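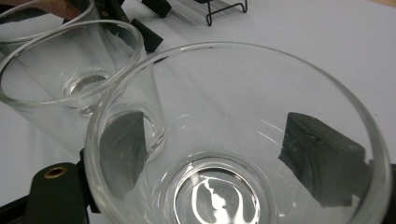 Glass tumbler, seen from above.

Clatetti family papers - photo and letter index

README, last touched 20 July 2019

What you get: one spreadsheet (people.csv), one folder of scans, one text file of transcribed letters. 379 scans in all, 127 of them with at least one name attached. The rest are faces and back gardens until somebody recognises them.

Where it came from
Two shoeboxes and a biscuit tin, passed down the Bellini side. Scanned by Gaetano Caruso and me over a winter. The tin is mostly letters. Box 2 got damp at some point, so scans 301 onwards have staining, left as is. No retouching, no cropping, backs scanned whenever there was writing on them.

Columns in people.csv
id - scan number, matches the file name
name - as written on the back, spelling and all
name_std - our best modern spelling
who_says - initials of whoever put the name to the face
sure - yes / likely / guess
place - town or studio stamp if there is one
year - leave blank if not known, do not put 1900 just to fill it

About the two Gaetanos
Gaetano Caruso is alive and did the scanning. Gaetano Bellini is the man with the moustache in 18 of the portraits and is dead. Please put the surname every time. I had to unpick a whole evenings work over this.

Known problems
- Married names and maiden names are mixed in name_std. Fiorella Lo Presti is going through them, she's up to the letter M.
- Studio stamp "Pellegrini" appears on cards with two different street addresses. Could be a move, could be two shops. Dont date anything from the stamp alone.
- Scans 88 and 89 are the same print. Will merge in August.
- Dario Zuccaro thinks the christening group is his lot, not ours. Marked as guess for now. 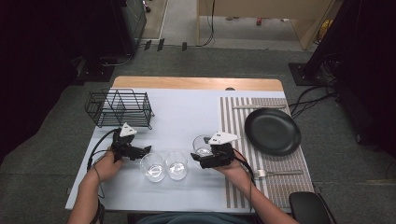 Letters
548 pages transcribed, Italian first and English under it. Hyun-seo Won did the typing up and most of the hard handwriting. Square brackets = unreadable. Question mark in brackets = readable but we don't believe it. Dialect words left alone, please dont tidy them.

Using it
Family: help yourselves. Anybody else, ask first, and leave out the living - they are flagged in the last column. If you put a photo on a public tree, give the scan number so people can find there way back to it.

Corrections
Email me the scan number, the name, and how you know. "Looks like Nonna" is fine but it goes in as guess. Old ids never get reused, even when a scan is pulled.

Still to do
- letter M onwards (see above)
- backs of 212 to 230, skipped by mistake
- map of the house names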